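# Pan triangular en tostadora de ranura: sale desigual y se atasca

**Aditz** · 5 de septiembre de 2018

Tengo una tostadora de dos ranuras con mando giratorio y palanca lateral. Con pan de molde entero funciona bien en la posición intermedia. El problema aparece cuando corto la rebanada en diagonal antes de tostarla: la punta se quema, el lado de la corteza queda casi crudo y una de cada tantas veces el triángulo cae de lado y la palanca no sube del todo.

Datos por si sirven:

- Potencia según la placa inferior: 430 W por ranura.
- Pan de molde comercial, rebanada gruesa.
- Bandeja de migas limpia.
- Enchufe directo a la pared, sin regleta.

¿Hay alguna forma de colocar el triángulo para que se tueste parejo o hay que cortar siempre después? Lo segundo me resulta incómodo porque el pan ya tostado se parte por donde quiere.

---

**Rinard**

Corta después. Con cuchillo de sierra no se parte.

---

**Marulanda**

La respuesta anterior es correcta pero incompleta. Hay dos problemas distintos.

El tostado desigual se debe a la geometría. La punta del triángulo tiene poca masa y pierde el agua mucho antes que la base. Además, en casi todas las tostadoras de ranura el hilo calefactor no está repartido de manera uniforme y la zona baja recibe más calor. Si metes la pieza con la punta hacia abajo, sumas los dos efectos.

El atasco es mecánico. Las rejillas centradoras están pensadas para sujetar una rebanada de ancho completo. Un triángulo se apoya en una sola parte de la rejilla, gira al bajar y queda en cuña entre el carro y la guía. No fuerces la palanca: desenchufa, deja enfriar y saca el pan con una pinza de madera. Nunca con un tenedor.

Si aun así quieres tostar el pan ya cortado:

1. Apoya el lado más largo en el carro, con la punta hacia arriba.
2. Mete un solo triángulo por ranura, centrado.
3. Baja el mando un punto respecto al que usas con la rebanada entera.
4. A los 60 segundos, levanta la palanca y mira la punta. Si ya tiene color, para ahí.
5. Pasa el triángulo a un plato llano, separado de la tostadora para que no estorbe al manejar la palanca. El borde bajo permite cogerlo sin volcarlo. No apiles piezas, que el vapor ablanda la de abajo.
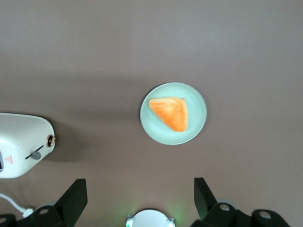
## Nota sobre el mando

El número del mando no equivale a minutos en todos los modelos. En los que llevan temporizador bimetálico, la segunda tanda dura menos porque el mecanismo ya está caliente. En los electrónicos el tiempo suele ser constante, pero el pan se tuesta más deprisa igualmente por el calor acumulado en la carcasa. Conviene dejar una pausa entre tandas o bajar medio punto en la segunda.

---

**Fluvitz**

Yo uso el horno cuando hay que hacer muchos. Bandeja, triángulos separados, vuelta a mitad. Gasta más: el grill del mío son 1,000 W y hay que precalentar. Para una o dos rebanadas no compensa.

Lo de la palanca me pasó con otra tostadora y era el carro doblado, no el pan. Prueba a bajarla vacía y desenchufada. Si roza, es eso.

---

**Aditz**

La he probado vacía y no roza. Con el lado largo abajo y un punto menos en el mando la punta ya no se quema. La base sale algo más clara que con la rebanada entera, pero me vale.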